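Last updated: Sunday, August 24, 2025

Washer stops partway through the spin, lid lock light blinking

Hi, me again with the Lokidard top-loader. Danica Spahić on your help line told me to write everything down in one place so the next person doesn't have to start over, so this is me doing that (sorry, it's long!).

What it does: fills fine, washes fine, drains fine. Then it starts the spin, gets up to a decent speed, thumps a few times and quits. The lid light blinks, and the display goes to code 940. If I open the lid and close it again I can sometimes get it to go, sometimes not. It started in June, a week or so after we had the floor redone in the kitchen, and I do wonder if that's connected – they had to walk the machine out and back in.

What I've tried so far:

Unplugged it for an hour. No change.

Ran an empty rinse and spin. Went all the way through, no thumping, no code. Did it again the next day, same thing. So it only acts up with clothes in it.

Cleaned the filter. Pretty gross, but the next load stopped at the same spot.

Checked the feet with a level. The back left one was off so I turned it until the bubble sat in the middle, and now you can't rock the machine by hand at all. I had high hopes for that one! First load after was perfect, second load stopped again with 940.

So then I started looking at what was going in. Danica asked if I use laundry bags and yes, I do, for pretty much everything. I've got a white mesh one and I stuff it until it barely closes, then drop the whole thing in by itself.

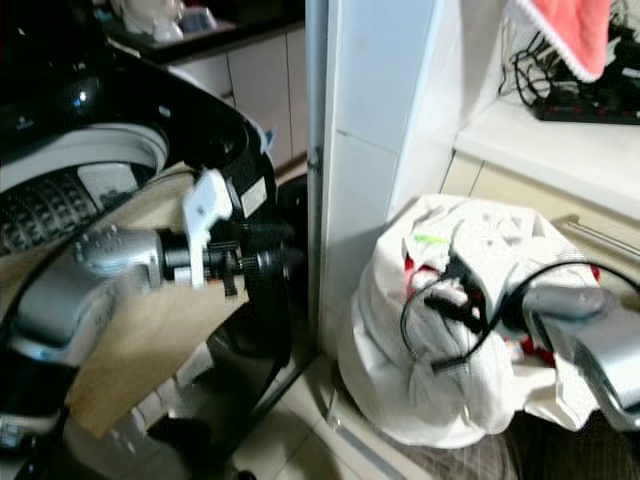 She said one heavy bag can swing over to one side and stay there, and the machine gives up once the tub is too far off center. Makes sense to me, but I've been washing that way for years and the old machine never minded. Anyway, I did a fair test. Same clothes, same cycle, same detergent:

All in the one bag: stopped, 940.
Half in the bag, half just in the drum: thumped, but finished.
Everything in the drum with no bag: finished, quiet.
All in the one bag again: stopped, and this time it took almost 4 minutes before it would unlock the lid.

So the bag is a big part of it, I'll give you that. What I still don't get is why a no-bag load of towels stopped on me Thursday. No bag, not overfull, spread out nicely. Could one of the suspension rods have popped out when the floor guys moved it? The tub does seem to sit a bit lower at the back when I push down on it, but I don't have another one to compare it to.

Could somebody please tell me:

Is there a way to check the rods without taking the top off?
If I need a visit, can it be Marin Živković again? He did the install and knows how tight the space is.

The case number I was given is 1198. Mornings are best for calling.

Thanks,
Mimoza Kos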